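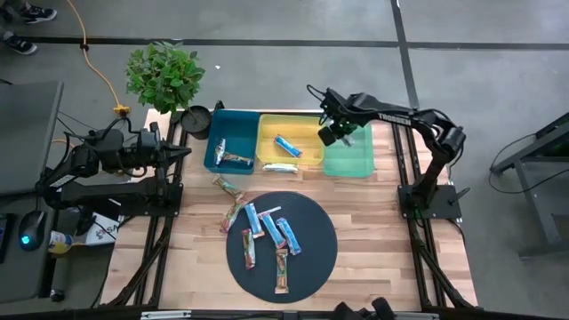
Page last changed: June

Video Editor (Short-Form Marketing), Rudlow

3 min read

Coserbridge produces video for trade suppliers, food wholesalers and regional retailers. We are recruiting one editor for the post-production team at our Rudlow office. The post is permanent and full time, and reports to Ailsa Ritchie, Head of Post-Production.

The work

The editor cuts client footage into finished films for web pages, paid social placements and trade-show screens. Most films run under two minutes. Each is delivered in landscape, square and vertical versions, with burnt-in captions and a separate caption file. The current back catalogue stands at 700 films, of which 161 are due to be re-cut for vertical formats. The post-holder will take on this re-cut alongside new work.

Duties include:
- logging and syncing rushes from up to four cameras
- assembling first cuts from a written brief
- basic colour correction and sound levelling
- exporting to the client's delivery specification
- archiving projects in Drakitz, our asset store

Scripts and storyboards are supplied by Catinca Grecu's team. The editor does not attend shoots as a rule. 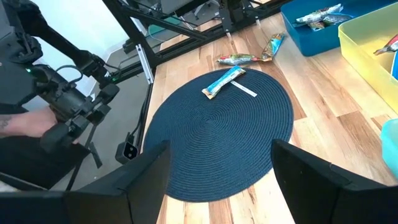 Snack bars and a woven placemat on a wooden tabletop.

Requirements

Applicants need at least 2 years' paid editing experience and a working knowledge of one major editing package. They must be able to read a delivery specification and work to it without supervision. Motion graphics experience is useful but is not required. Training in Drakitz is given in the first month.

Terms

Core hours are 10 am to 4 pm. Up to 2 days a week may be worked from home after probation. Equipment is supplied. Salary is set by experience, on the published Coserbridge scale.

How to apply

Send a CV and a link to no more than three edited pieces, stating your part in each. Add a note of up to 100 words on how you would shorten one of them by half. Applications go to Fergus Gourlay in Recruitment and close at noon on the last working day of June. Shortlisted applicants will be set a paid editing test.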